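4. Setting up the cell and keeping it running

4.1 What we were told and what we did

Papers on two-arm tabletop cells tend to spend one paragraph on the hardware and then move on to the policy. We did the same in our earlier work and we now think it was a mistake. Most of the variation we once put down to training runs can be traced to things a person did, or did not do, with a hex key. This section covers the Badwood cell: how it was put together, how it was looked after over the collection period, and which parts of that routine we still have doubts about.

The cell has two arms facing each other across a wooden table, each carried on its own side of a black metal frame. Three plastic bins and a mixed pile of toy blocks make up the task: red pieces to the red bin, green to the green, yellow to the orange. The assembly guide that came with the frame, from Kindov, states that a cell of this kind can be put up and calibrated in one working day. Ours took longer, and we do not believe the difference was down to our being slow. The guide assumes a level floor. It also assumes that the tabletop and the frame can be treated as one rigid body, and we found no grounds for that. The top is wood and it moves with the weather. Between May and October the height of the table surface against the left rail changed by up to 2 mm, measured with a plain feeler gauge at the near corner. For a task that depends on closing a pointed gripper on a small toy brick, that is a lot.

We therefore stopped treating table height as a constant. It is measured at the start of each session and typed into the configuration file by hand. An automatic touch-off routine exists in the Plurketance calibration package and we tried it for a month. It gave repeatable numbers, and they were repeatably wrong, as the fingertip flexes slightly before the contact threshold is reached. The offset could no doubt be modeled. We went back to the gauge.

4.2 Base joints and rails

Each arm base is bolted to a plate and the plate is held to the side rail. The vendor's torque value for these bolts is given without a tolerance and without a re-check interval. When we asked, we were told that the joints "should not need attention." We marked every bolt head with a paint pen line running onto the plate and looked at the lines at the end of each week. The right arm's base, which does the greater part of the reaching in our task, had visibly shifted lines by the second check. The left one held for much longer.

A medium-strength thread locker fixed this, at the price of making any later removal a nuisance. We mention it only to note that the fault would not have shown up in any log. Joint encoders report the angle of the joint. They know nothing about whether the base has crept along the rail, and a policy running from a fixed camera will quietly soak up a slow drift until it no longer can. Anyone comparing success rates from the first and last parts of a long collection should ask whether the base was where it started. We could not answer that question for our own pilot data, and we have left the pilot data out.

The bins are a separate matter. An early version of the protocol called for them to be lined up with taped outlines on the tabletop. The tape lifted and was replaced, and after the second replacement the outlines no longer agreed with the drawing. We dropped them. Bins are now put down within a loose zone, turned however they happen to land, and the exact pose is left to vary between episodes. We have seen this described elsewhere as deliberate randomization. In our case it began as giving up on tape, and it should be read with that in mind – the spread of bin poses reflects the habits of the people resetting the table and was not drawn from any distribution we could write down.

4.3 Grippers and cable routing

Fingers wear at the tip. The wear is slow and hard to judge by eye, so we replaced them on a fixed schedule of 2,000 grasps per arm, counted by the controller, whether or not anything looked wrong. We have no good evidence that this is the right interval. It was chosen after one set failed early and rounded up to something easy to remember. A proper study would run several sets to failure under the same load, and nothing in the literature we know of has done that for fingers of this size on hard plastic blocks.

Cables gave more trouble than fingers. The wrist cable needs enough slack for the last joint to turn fully, and any slack long enough for that is also long enough to snag. The guide shows the cable tied flat to the forearm, an arrangement that looks tidy and pulled the connector partway out on our second day of use. We leave a small free loop at the wrist and accept that now and then it will brush a block. Brushes of this kind were logged when the operator noticed them. We would not put much weight on that count, since an operator watching the fingertips is not watching the cable.

Floor cables were never brought fully under control. Every few weeks somebody would bundle them, and the next change of adapter or camera would undo the work. We tested whether the state of the floor cables had any effect on joint error, mostly to settle an argument within the group, and found none that we could separate from noise. The exception is any cable that hangs over the table edge within reach of an elbow. A folded arm sweeps farther outside the table than people expect, and one of our two emergency stops came from a cable caught in exactly this way.

4.4 Daily routine

The routine below is the one used for all the episodes reported in Section 5. It is written out in full so that it can be copied or, better, challenged.

Before power-on, the clamps on the front bar are checked by hand, the paint lines on both bases are looked at, and the table height is measured at the near corners. Both arms are then powered and sent to their home pose with the tabletop clear. The fingertip is brought down to a steel reference block on each side, and if the reading differs from the previous session by more than the width of the mark, the session does not start until a cause has been found. Blocks are tipped out near the center of the table and spread by hand. Pieces that land on top of one another are left as they are.

During single-arm episodes the idle arm is folded back over its own edge of the table and held under power. Figure 3 shows this arrangement, with the left arm parked and the right arm over the pile. We hold the idle arm under power so that it does not sag into the workspace, but this has a cost: the shoulder motor warms up over a long block of episodes, and its holding position creeps. We swap the parked arm at the midday break. Whether that is often enough is an open question.

Figure 3. The Badwood cell during a single-arm episode. Bins are placed without fixed outlines (Section 4.2).

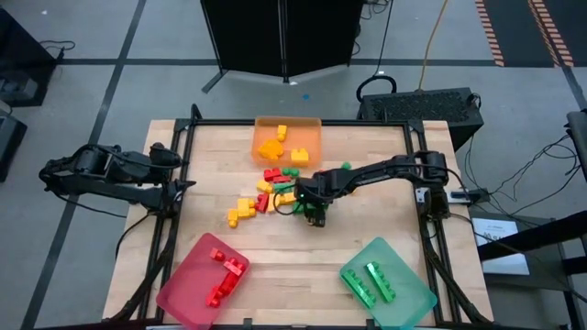
The creep was first spotted at the Østergaard site, where a second cell was built from the same drawings and run by different people. Their idle arm was parked higher, with the elbow more bent, and it crept less. We copied the pose and saw some improvement, though we changed the holding current in the same week and cannot say which of the two helped. This kind of muddle is common in upkeep work. Faults are fixed by people who want the cell running by the afternoon, and they will change whatever is within reach.

4.5 Records, and how far to trust them

Of the 3,306 episodes started, 3,245 were kept. The rest were dropped for reasons entered by the operator in free text. We went back over those entries and were not pleased with them. "Bad grip" was used for worn fingers, for a loose finger screw, for a brick wedged under another brick, and in at least one case for an operator starting the wrong program. The entries cannot be sorted after the fact, and we make no attempt to report a breakdown by fault type. Later versions of our log offer a short fixed list along with the free text field. It has helped a little. People pick the first item on the list more often than seems likely.

The kept episodes deserve the same suspicion. An episode was kept if it ran to its end and the operator saw nothing wrong, and this says very little about the state of the machine while it ran. A base that has begun to creep produces perfectly good episodes for some time. We tried to catch such cases by replaying one fixed trajectory at the close of each session and comparing the fingertip position against the steel block, and we recommend the check, as it takes only a few minutes. It does miss any error that comes and goes with temperature, given that by closing time the arms are always warm.

We also looked for a link between the time since last maintenance and the success rate. A weak one appears in the Badwood data and vanishes once operator is included as a factor. At Østergaard the same analysis gives a weak link in the other direction. We read this as a sign that neither cell was run in a way that could answer the question, and we would ask readers to treat claims of maintenance-free operation, including those we made ourselves in earlier reports, as untested until somebody leaves a cell alone on purpose and publishes what happens to it.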